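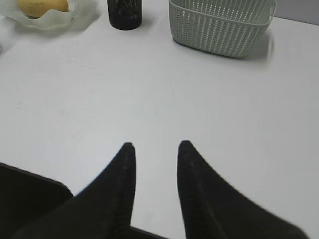 The gripper's two black fingers at the Gumcombe shared workshop, with the fruit bowl and basket at the far side of the table.

Gumcombe workshop's tabletop arm is picking up pens

The robot arm that has been taking shape at the Gumcombe shared workshop since July can now tidy a desk, or at least a good part of one. Members of the Desa build group set it loose on markers and erasers at their last open evening, and it got through 42 pickups before the group stopped for food.

Desa is the name of the arm as well as the group, which confuses everyone who walks in. The project started as a weekend kit build and grew from there. The shoulder bracket was redrawn after the first one flexed under load, and the fingers have been through 10 versions. The current pair is long and narrow, with rounded tips that can get down beside something as thin as a marker without shoving it across the table. It's a lovely thing to watch up close!

Members picked the practice items from what was lying around the workshop. Markers and erasers are the small stuff, and a black mesh pen holder is one of the places they can end up. The water bottle and the bowl of fruit stay on the table too, so the arm has to learn to work around things it hasn't been asked to touch.
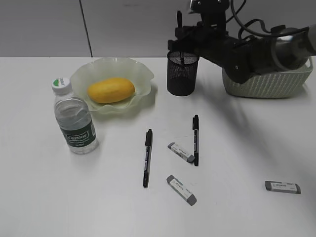

Getting over the rim of the pen holder has been the hardest part. A marker has to be turned upright and then let go straight down, and a small error at the shoulder becomes a big one by the time it reaches the fingertips. The group spent most of a month on that one move. Erasers are easier to drop but harder to grab, especially when they lie at an angle to the fingers.

Parts have cost the group 200 dollars so far this year, most of it on motors and cable. The Grube hardware store in town let them dig through its scrap bin for brackets, and the makerspace over in Posley lent a bench power supply - they would like it back by spring.

Next up is a cable guide, so the loops at the top of the arm stop catching when it swings around. After that the group wants to try sorting, with erasers going one way and markers the other. The goal is 80 clean pickups in a row with no hands on the table.

Open evenings start at 7 p.m. and beginners are very welcome. Bring safety glasses if you have them. Anyone with a box of odd-shaped small objects to donate should bring that along too.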